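The Two-Minute Cup

The letter from Rilach had said the kitchen test would run for 39 days, and that someone from the building would have to sit with it every morning. I said I would do it. I was up at that hour anyway, and they paid in grocery credit.

The job was coffee. Stoltis, the firm that built the arms, had already told the papers that a machine could run a small kitchen on its own. Rilach was thinking of putting one on every floor of the home in Letness, where my mother lived, and wanted to see it make one cup first. So each day at six I unlocked the room, turned on the lights and sat down with my notebook.

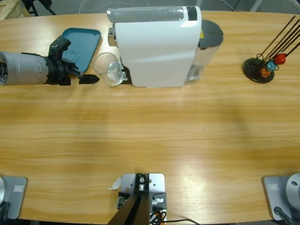
I had a form to fill in. Glass on the tray, yes or no. Glass under the spout, yes or no. Capsule in, button pressed, coffee delivered. There were 100 points to be had, and the button alone was worth 30. In the first week it got the points for the glass most mornings and not much else. It would come up to the glass, stop, back away a little and come up again. I have seen my mother do the same thing with a kettle.

By March it was better. It could pick up a glass without tipping it and set it down close to where it should go. Capsules were another matter. They are small and slippery and the flap on the machine has to be held. On the form I wrote "dropped" so often that I started using a D.

The woman who used to make coffee on my mother's floor took 2 minutes a cup, and that included asking how you had slept. I wrote that in the margin one morning, then rubbed it out. There was no box for it.

What I did write down was the water. The form had a rinse step, and rinsing a glass means more than getting it wet. Somebody has to look into it afterwards and decide whether they would drink from it. Stoltis called that part inspection and gave it five points.

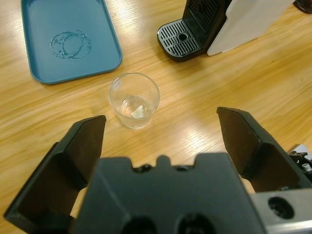
The glass beside the tray, with a little water and something white in the bottom.

I leaned over to see what it was. It might have been paper. My hand was halfway to the glass before I remembered the rule, and I put it back in my lap and waited.

The arms at Tak, the other site, were supposed to be ahead of ours. A man on the phone told me they could do the whole cup four times out of ten. I asked him whether they ever looked inside the glass. He said he would find out and call me back.

At seven I put a zero in the box for inspection, signed the form and locked up. Then I walked over to Letness, washed two mugs in my mother's sink, held each one up to the window and made the coffee myself.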